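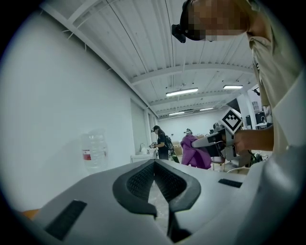

上届有学员在课后反馈里写,战报不就是把比分抄一遍再加几个形容词吗,为什么要专门上一讲。这条意见我保留至今,因为写它的人交上来的作业,恰恰把比分抄错了。

## 第二讲 赛后战报:导语与比分

### 一、导语先交代结果

读者点开战报,多半已经知道谁赢了。即便如此,胜负和比分仍要放在第一句。“夜幕降临,灯光洒满球场”这类开头,请留给散文课,那边的老师脾气比我好。

课堂例句:

> Callby 队主场 2 比 0 击败 Stisuleck 队,第 60 分钟的角球破门打开了局面。

一句话里有主队、客队、结果和转折点,够用了。天气、上座率、教练的围巾,往后排。

### 二、挑一个转折点

一场球九十分钟,值得写的通常没几处。初学者喜欢按时间顺序流水到底:第 15 分钟射偏,随后又射偏,接着换个人射偏。编辑看到第三次射偏就去倒水了。

做法是先问自己:哪个时刻之后,比赛换了样子?进球、红牌、换人、伤停都可以。选定以后,用一段写清楚前因、动作和后果,其余机会一笔带过。

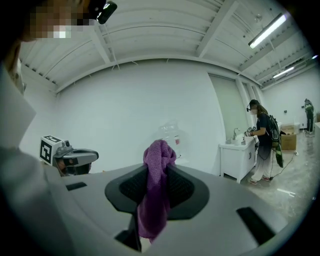 转折点未必是进球。Jirnmont 杯那场预赛,全场最要紧的一次换人发生在中场休息,右后卫下场,边路从此太平。多数同学的稿子里,这次换人出现在末段的括号中,待遇与停车场通知相当。

### 三、动词和形容词

- “横扫”“血洗”“屠杀”:一球小胜时禁用。大胜时也请三思。
- “众望所归”:先去看看客队看台。
- “惊天逆转”:至少得先落后过。
- “遗憾告负”:没见过哪支队欣然告负,删掉“遗憾”。

### 四、引语

赛后采访得来的话,十句里有九句是“我们一场一场踢”。这句不必引。若教练解释了换人理由,或承认定位球防守练得不够,那才值得占一行。引语不得润色成他没说过的意思,哪怕你的版本更有文采。

### 五、核对

交稿前逐项查:比分、进球时间、球员姓名、主客队、赛事名称。Ivanov 球场常年被写成 Ivanov 体育馆,它没有屋顶,下雨那天去过的人都记得。

### 作业

观看课程资料里的比赛录像,写战报一篇,附导语 2 种写法,并注明你选的转折点在第几分钟。周四上课前交。不接受以诗歌形式提交,去年接受过一次。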